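Small things corner: the toy shelf in the Pisholm room

Last month I wrote that the toy shelf in our Pisholm room needs attention, and many of you answered. Thank you for this. In April, Bushra Shaikh and I finally took everything down, washed it, and put it back in a different order. It took us 2 evenings and a lot of tea.

The biggest problem was the small plastic parts. Over the years they went into every box, so a child who wanted to build something had to empty four boxes on the floor first. Now we sort by color, and only after that by size. Irfan Bugti did not believe in this system, and he told us so, but his own daughter put away the whole blue group before we finished explaining it to her.

Some practical points for families who help at closing time. Shiny plastic can be washed in warm water with a little dish soap. Please do not use the rough side of the sponge, it leaves scratches which never go away. Pieces with a joint or a clip should dry with the opening down – water likes to stay inside, and after one week it smells.

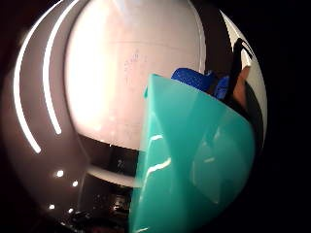

Turquoise and blue, close up.

If you find a piece and you don't know where it belongs, please put it in the tray next to the door and not in the nearest box. Areeba Virk looks through the tray every Claststead evening and she has very good eyes for this. Broken pieces with a sharp edge go directly in the trash, also when a child is sad about it.

We still look for low containers with a wide opening. The tall ones we have are pretty, but small children cannot see the bottom and they turn everything over. If you have some at home which you don't need, please bring them clean and without lids. We have place for 7 more on the lower shelf.

Chae-won Won asked if we also accept puzzles. Yes, gladly, up to 40 pieces, and please make the puzzle one time at home before you give it. Larger ones can go to the Orakzai reading room, where there is a long table and more patience.

The next shelf is the one with the dress-up clothes. I will write about it when I have the courage to open the bottom drawer.

Szu-yu Yeh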